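Subject: Re: [nilside-badminton] Shuttle boxes before the May open night

> Hi all, does anyone know what happened to the box system? I opened three
> different tubs before the Jomton match and they were all a mix. We've got
> the open night coming up and I'd love to hand beginners something that
> flies straight. Also, do we need to order more? Last time we bought 50
> from Drustov and they seemed to vanish.

Yes! I have been wanting someone to ask about this. I got stuck in on the shuttles and I'm delighted with how it's going – so much better than rummaging at five to seven with people waiting on court.

The total came to 184, which is far more than I'd have guessed (it felt like 1000 by the end). So no, please don't order from Drustov yet!

My rule is simple. Pick each one up, look down into the skirt, turn it on its side and check the cork. Straight feathers and a firm base means match play. A broken feather or 2 is fine for drills and for the open night. Anything that wobbles badly goes to the kids for target practice, and they love those. Synthetic ones get kept apart from feather, please, because they fly so differently and it's maddening to get one mid-rally.
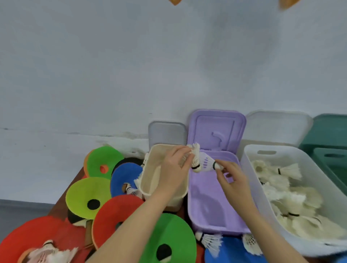 Sorting at the boxes, shuttles and lids

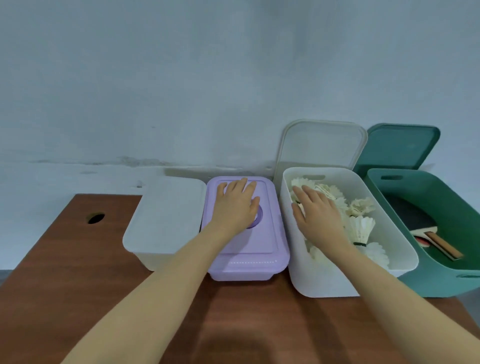

I'd still like proper labels, and if anyone has a marker that stays put on plastic, bring it along. Big letters on the front would be best, as lids do get swapped around.

One more idea: has anybody tried steaming feather shuttles? A friend at the Kettle club swears by it the night before a match and says they last twice as long. I'm dying to try it on a handful of the tired ones and would happily report back to the list.

If you've got strays in your racket bag, drop them off next time you're in. I'll be there from 6:30 and I'm happy to sort them on the spot.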